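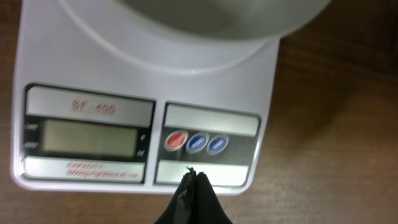
kitchen scale, screen blank

Tuesday, late. Wanted to get the bread going before bed and no numbers on the scale. Its the SF-400, white one with the big round bowl. Changed the 2 batteries last month I think?? Maybe not. Did the flour by cup instead, dough feels too stiff, added a splash more water. Need 100 g of seeds for the Koten loaf tomorow, will guess. Batteries from Goodwin after work. Also wipe down the table, rye flour everywhere earlier. Bed.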